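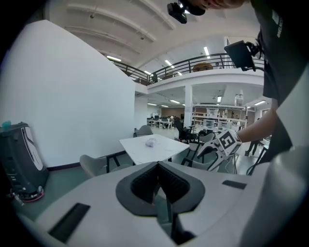
Haruto Fujimoto wrote to ask whether a pair of hand-held grippers can be assembled in a shared workshop by a person with ordinary tools and no machine shop. The answer is yes, with certain reservations, and this post sets them out for members who intend to begin a pair of their own.

The present pair is the second built at the Dillport workshop. The first was completed in October and was retired after the finger linkage developed play. The current design, which I have named Nodier, keeps the same trigger and replaces the linkage with a printed rack. Printing the two shells required 27 hours. The cost of parts for the pair came to about 300 dollars, excluding cameras.
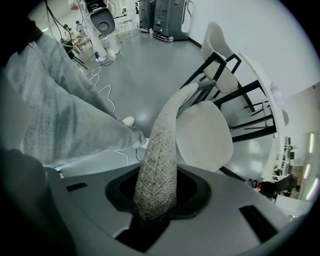
Would a softer pad not wear out sooner, a reader asked under the previous entry. It does wear sooner. Pads are therefore treated as a replaceable part and are held by two screws. Glue was used on the first pair and is not recommended. Members should also note that the pad must be seated fully before the screws are tightened; a raised edge will catch on the opposite finger and prevent the jaw from closing.

The markers require equal attention. Each must be printed at full scale, with page scaling turned off, and mounted on a flat face. 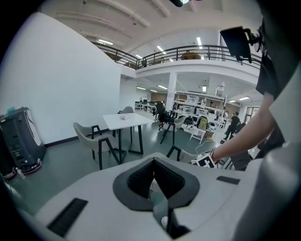
Marker size is entered in the settings file by hand. An error there will shift every recorded position, and I lost an entire evening to one such error. The Mesura logging script does not check the value. A caliper reading of the printed square should be taken before the first session and written on the inside of the shell.

To date the log holds 176 recordings made with Nodier. Eleven were discarded for dropped frames, a fault traced to a loose connector.

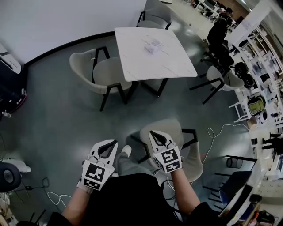
Page last changed: Jul 12, 2026

The drawings for the rack and both shells are kept in the workshop's shared folder under the project name. The trigger spring remains unsatisfactory. It is stiff for smaller hands, and a lighter one has been ordered. Measurements will be added to the parts list once it has been fitted.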